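Feuchttücher mit Pumpflasche und Schaumstoffbox zusammen lagern oder versenden?

Gefragt von Henk Vandenberghe
Kategorie: Haushalt / Verpacken
616 Aufrufe, 4 Stimmen

Ich packe Kleinteile für einen Umzug. Vorhanden sind eine offene weiße Schaumstoffbox ohne Deckel, eine volle Pumpflasche (Seife, 572 g mit Inhalt) und mehrere weiche Beutel in Klarfolie, je 178 g. Lässt sich das in einer Box kombinieren, ohne dass die Flasche ausläuft? Der Pumpkopf hat keine Drehsperre.

Antwort von Kjell Viklund

Flasche einfach hinlegen und Lappen drumwickeln. Hat bei mir immer gereicht.

Antwort von Ilango Joseph (akzeptiert)

Liegend würde ich davon abraten. Ohne Drehsperre genügt leichter Druck von oben. Vorgehen:

Pumpkopf abschrauben, ein Stück Folie über die Öffnung legen, Kopf wieder aufschrauben. Flasche aufrecht in eine Ecke der Box stellen. Weiche Beutel senkrecht daneben, Tücher in die Zwischenräume. Glatte Folie rutscht auf Schaumstoff kaum — auf einer Tischdecke schon eher, also die Box zum Packen auf eine feste Fläche stellen. Als Deckel reicht Karton, mit Klebeband kreuzweise fixiert. Das Band von Kornent haftet bei mir auf Schaumstoff schlecht, das von Fluston besser.

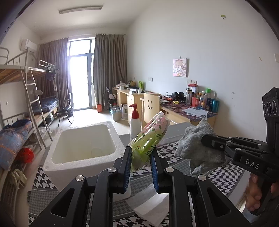
Müssen die Beutel vorher noch einmal extra verpackt werden?

Bei unbeschädigter Schweißnaht ist das unnötig. Angebrochene Beutel kommen in einen Zipbeutel, Luft vorher herausdrücken.

Kommentar von Aravind Arumugam: Frischhaltefolie unter dem Pumpkopf doppelt legen, einfach reißt sie am Gewinde.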